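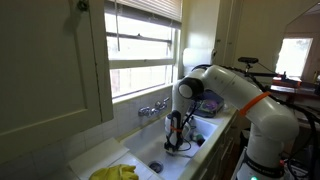 *The kitchen sink, under the window*

# Getting Hard Water Scale Off Your Kettle, Faucet and Sink

Updated Oct 10, 2019

When we moved to Akevell from the coast, I brought along my favorite kettle and a great deal of confidence about how to keep a kitchen clean. The confidence lasted until April. By then there was a chalky crust inside the kettle, a gray ring at the base of the faucet, and a spray head that squirted sideways at whoever was closest (usually me, usually right before I had to leave the house). I scrubbed and scrubbed with dish soap and got nowhere at all.

The trouble was hard water. It carries dissolved calcium and magnesium, and whenever it gets heated up or left to dry, some of those minerals stay behind. Soap doesn't do much to them, but a mild acid will, and that means plain white vinegar or the citric acid you find with the canning supplies. I've used both for years now and I go back and forth about which one I like better. Vinegar is cheap and it's always in the house. Citric acid doesn't make your kitchen smell like a jar of pickles!

## What you'll need

- Plain white vinegar, or a small bag of citric acid
- A soft sponge and an old toothbrush
- A few clean rags
- A plastic sandwich bag and a rubber band
- Baking soda
- Dish soap

Skip the steel wool. I know it's tempting when you're staring at a stubborn spot, but on a shiny finish it leaves scratches you'll be looking at for as long as you own the thing.

One serious word before we start: keep vinegar and citric acid away from bleach and anything that contains it. Mixing them makes a dangerous gas. If you've just used a bleach cleaner on your counters or sink, rinse everything very thoroughly and save this job for another day.

## Start with the kettle

A stovetop kettle is the easiest place to begin, and it gives you a nice quick win. For an electric one, look at the booklet first, as some makers want you to use their own product.

1. Empty the kettle and rinse out any loose flakes.
2. Pour in 4 cups of liquid, half white vinegar and half water. If your kettle is on the small side, use less and keep it well below the spout.
3. Bring it just up to a simmer, then turn off the burner.
4. Let it sit for half an hour. Open a window if the smell bothers you.
5. Once it has cooled, pour it out and wipe what you can reach with the sponge.
6. Rinse a few times, boil a full kettle of fresh water, and throw that water out too.

If there's still a patch of scale on the bottom, just do the whole thing over again. Two gentle rounds are kinder to a kettle than one round followed by a lot of scraping with a butter knife, and I say that as a person who has scraped with a butter knife.
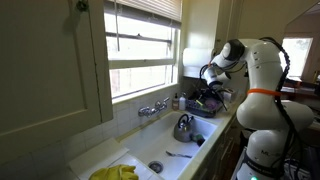 A reader in Flelley wrote to say that she switched to citric acid, one heaping tablespoon to a kettle of water, and that her tea stopped tasting of salad dressing. She also asked whether it was safe to leave it in overnight.

I wouldn't. Half an hour in hot water does nearly everything it's going to do, and a long soak can dull some metals. Her tablespoon sounds just right to me, though, and I've started measuring mine the same way.

## Now the faucet

Pour enough vinegar into the sandwich bag to cover the end of the spout, slip it on, and hold it in place with the rubber band. Leave it for 10 minutes and then take a look. Chrome and stainless steel are usually fine with this. Brass, gold tones and those lovely dark bronze finishes often aren't, so stick to warm soapy water there and dry them well.

Go around the base with the toothbrush dipped in vinegar, getting right down into the seam, and then rinse. Run the water hard for a moment to flush out any grit. If the stream is still crooked, unscrew the little screen at the tip, if yours comes off, and brush it out separately. (Put the stopper in first. I lost one of those screens down the drain and drove to Reton and back for a part that cost me 70 cents.)

## The sink itself

White sinks come in all sorts of materials, and it does matter which one you have. Older enamel can be etched by acid, so for that I use baking soda and a little water, rubbed on with a soft sponge and rinsed right off. Stainless steel will put up with a quick wipe of diluted vinegar. Marble or other natural stone should never get any acid, and that goes for the counter next to the sink too.

Around the drain, sprinkle baking soda, work it in with the toothbrush, and rinse with plenty of warm water.
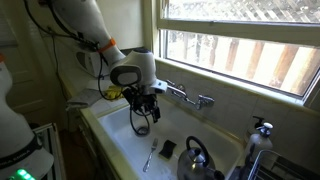
*Drain opening near the back of the basin*

## Keeping it from coming back

Drying is the whole secret, I'm afraid. I keep a rag by the faucet and give everything a quick wipe after supper, and I empty the kettle at night so there's nothing sitting in it. My sister-in-law over in Lynch had a water softener put in for a little over 600 dollars and is very happy with it, but we rent, so the rag and the vinegar it is. I do the kettle once a month, and the faucet whenever it starts spraying sideways again.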